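Speaker notes: Small Counters, Sensible Counters
Prumcombe Home Skills evening, second talk of the night

Slide 1. Wait until people are seated. Thank Loukia Tsoukalas for the invitation. Say the talk runs 8 minutes and there is time for questions after.

Slide 2. Start with the surface. Before you decide where anything goes, clear a work area and keep it clear. A mat helps because it marks the area. Pick one color with no pattern so small things don't get lost on it. Bring out one item at a time and find it a spot. 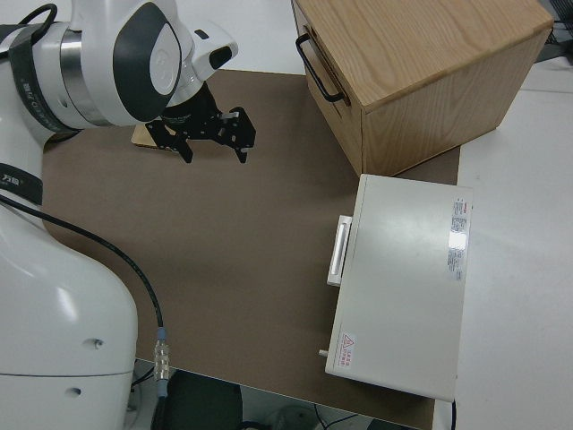 Brown work mat on a white table, with a small wooden block.

Pause. Ask who has a mat at home and what ends up on it. Take two answers, no more.

Slide 3. Now the things that stay out. Mention Ildikó Lengyel's kitchen survey: 257 replies, and mugs were the most common complaint.
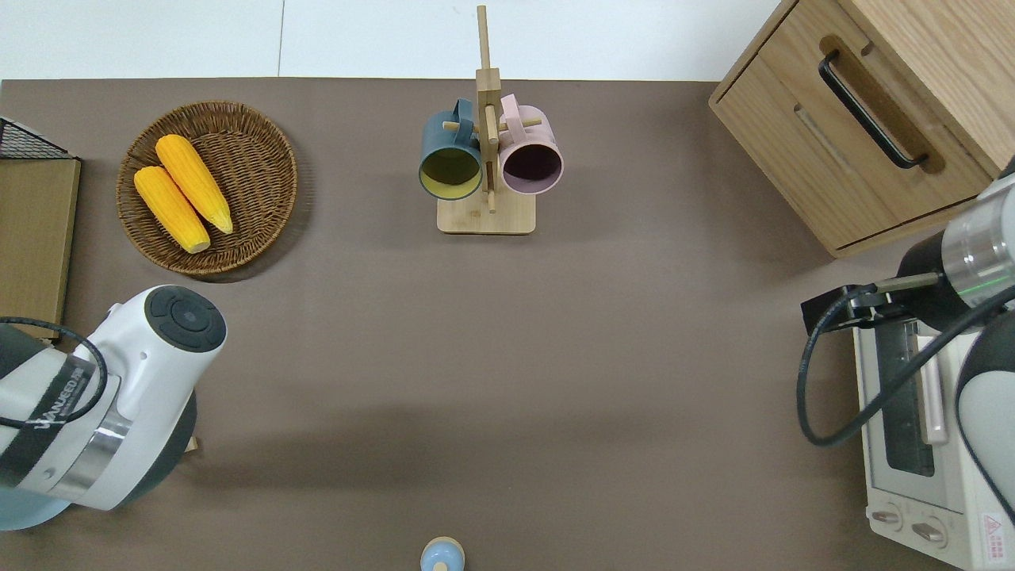

Mugs take up more counter than people expect, so hang them. A tree with a small base will fit in a space where a row of mugs won't. The teal mug and the pink one hang on either side of the post with their rims down, and the handles do the work. Produce can go in a shallow basket, like the woven one with the two ears of corn. Point to the toaster oven on the right and remind people to leave room for the door.

Slide 4. Drawers. A long bar handle is easy to grab with full hands. Skip this slide if we are running late.

Slide 5. Homework: clear one stretch of counter before the May meeting. Handouts are by the door. Manolis Theodorakopoulos has the sign-up sheet for the next talk.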